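Sorting the Play Kitchen: Project Report
Theophilus Adjei
July 15, 2020

So my project was the play kitchen corner at Prernargate, the after-school club on my street, and I have to say I had way more fun with it than I expected! The question I started with was pretty simple: if you have a huge pile of pretend food, what's the best way to store it so that little kids will put it back?

The club let me go through everything they own, which came to 372 pieces (I really thought it would be fewer). My partner Corey Harawira did the writing down while I pulled things out of the bins. Fruit was the biggest group with 66 pieces, and then there were eggs, bread, tiny cans and a lot of stuff we just called "other."

First we tried sorting by color. It looked great on the shelf, but the kids kept asking where the bananas went when there was already a yellow bin full of cheese and corn. Then we tried sorting by kind of food, with a drawing taped on each bin, and cleanup went a lot faster. Corey wanted a third round by size, but we ran out of afternoons.

For the drawings I put a few fruits on white paper and moved them around until each shape was easy to tell apart. The plum and the apple gave me the most trouble, because in pencil they're both just round, so I ended up coloring everything in.
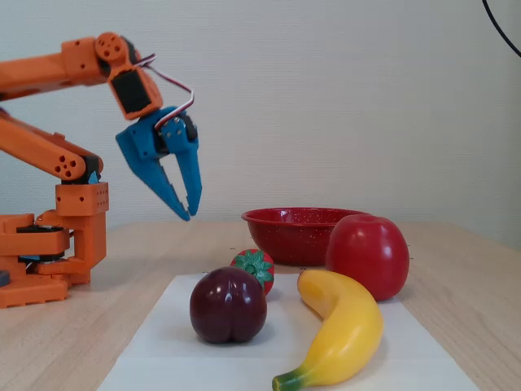
Fig. 1. Plum, strawberry, banana and apple, with the paper on the table.

The strawberry drawing came out best, thanks to the leafy top. If I did this again I'd make the labels bigger and start in January, so there'd be time for Corey's size idea too.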